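Teaching an arm to put the groceries away, part whatever this is now

Filed under: Workshop Diary, Robots

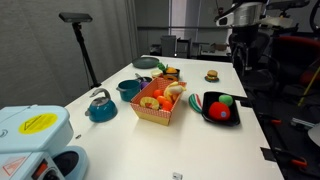

I have been promising an update since the spring, and a couple of you have written in to ask if I'd given up (Senyo Mahama, I see you, and thank you for the nudge). I haven't given up! I've just been spending my evenings at the Trundville shared workshop, moving toy fruit from one place to another, and it is hard to make that sound like news.

For anybody new, the project is called Lema. The idea is that you ask for something off the table and the arm picks it up and puts it where you'd like it. I started with wooden blocks, like everyone does, and got so good at blocks that I fooled myself into thinking the rest would be easy. Then I bought play food. A block has flat sides and sits still. A toy banana with its peel hanging open has no good side at all, and if you come at it from above the fingers close on a bit of peel and the whole thing swings around like a key on a string.

So most of the summer went into the basket. I chose the one with the red-and-white checkered lining because it looked cheerful, and I've paid for that. The sides flare out, so the gripper wants to go in at a slant, and for weeks my planner only knew how to go straight down. It would get to the rim, decide there wasn't room, and back off, very politely, over and over. I finally let it tilt the wrist by 15 degrees and the difference was enormous. I wish I'd tried it back in May.

The checks are their own problem. My vision code finds things partly by color, and it was very sure that each red square was a tiny tomato. I could have swapped in a plain lining and been done in five minutes, but a real kitchen is full of patterns, and my wife's dish towels are a lot worse than this. I left it in and retrained with the basket turned every which way. It still grabs at the cloth now and then, mostly late in the evening when we've got fewer lights on.

The tray is much kinder. It's black, it has raised sides, and round things don't wander off it. If you're building something like this, start with a tray and save the basket for when you're feeling strong. I do my scoring with it too: 50 tries in a row, no resetting in between unless something lands on the floor. At the last session I had 11 misses. The one before that was 17, so I drove home happy and ate cereal standing up at the counter.

A few notes from the build side, for those who skip to this part.

I moved from my old controller to a Makuvov board, mainly so I could stop borrowing a laptop. It was a pain to wire (the manual assumes you have a second person and a third hand) but it has been steady as a rock. The gripper fingers are on their fourth set of pads. Soft ones hold the round fruit nicely and then stick to the pineapple slice and won't let it go, so you get this sad little shake at the end while the arm tries to drop it. Harder pads drop everything beautifully, including on the way there. I'm somewhere in the middle now and not thrilled.

Clamp your table gear down, and then check the clamps again before you start. I lost two evenings to what I thought was a calibration bug, went through every line of the camera code, wrote a long grumpy message to the Trivoler forum, and then leaned on the mount and felt it move. I deleted the message.

Cookware is next. The kettle has that arched handle over the top and I have high hopes for it, since a handle is about the friendliest thing you can offer a gripper. The teal pot only has a small one sticking out to the side, and every plan I've drawn up so far ends with it tipping over. My nephew thinks I should give up on the handle and pinch the pot by its rim, and he may be right, though I'm not ready to tell him so.

After that I'd like to try the hamburger. It has a lot of layers, and I have some questions about whether they'll all come along for the ride.

If you've had luck with pads that grip and also let go, please leave a comment. I'm aiming to have the pots and pans working by December, and I'll post again before then if the basket behaves.

9 comments
Shared 23 times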